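**May 2, 2024. Workshop book, Borngate fundraising day**

The Borngate day is this month and we have said yes to the food table, the display boards and the raffle drum, which is three more things than we had said yes to at the last meeting. Target for the village hall roof is 4,000. The roof itself has not been told and goes on leaking at its own pace.

Notes so far, mostly so that I stop being asked.

Tatlı are doing the sweets. They want a table in the shade and will bring their own trays. They have also asked what the local delicacy is, and I said pickled walnuts, and there was a silence on the line. Put them at the far end from the walnuts.

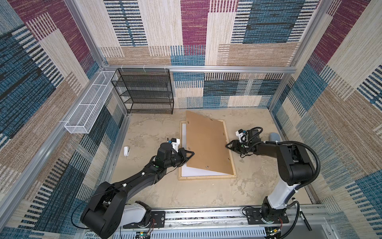 *Reading time: 2 minutes*

Raffle drum: the handle comes off at every fourth turn or so. Glued it. Glue and handle have since parted company. Going to try a bolt tomorrow, and if that fails someone can draw tickets out of a bucket like everybody's grandparents did.

Tables: 11 promised, 4 in the store. The rest are with Derero, who had them for the spring supper and say they are "on their way back", a phrase I have now heard all through their spring. Ring again.

Jars: 60 washed. Labels still to print. Last year's labels said "Borngate Walnut's" and we sold out, so I see no commercial argument for fixing the apostrophe, but I'll fix it.

Dancing: the Giten group will do two sets on the grass, one before the food and one after. I suggested both before, having watched what lunch does to the second set. Overruled. They need a flat patch and somewhere to plug in the speaker. The long extension lead is on the hook by the door, and whoever borrows it should coil it properly this time. You know who you are.

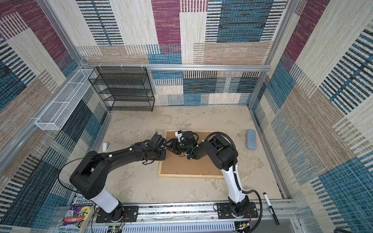

*(2 min read)*

Display boards: one for the old photographs of the village, one for the roof appeal. The photographs need captions. Two people have given me different names for the same man on a horse, and each is his niece. Caption will read "Man on horse".

Wet weather plan: move into the hall. Yes, under the roof in question. At least donors will be able to see what they're paying for. Buckets go on the left, where the drip is, and the raffle one mustn't get mixed up with them.

Still to do:

- bolt for drum
- ring Derero
- labels, no apostrophe
- ask Giten how long a set is
- float for the food table, in coins this time
- find out who has the hall key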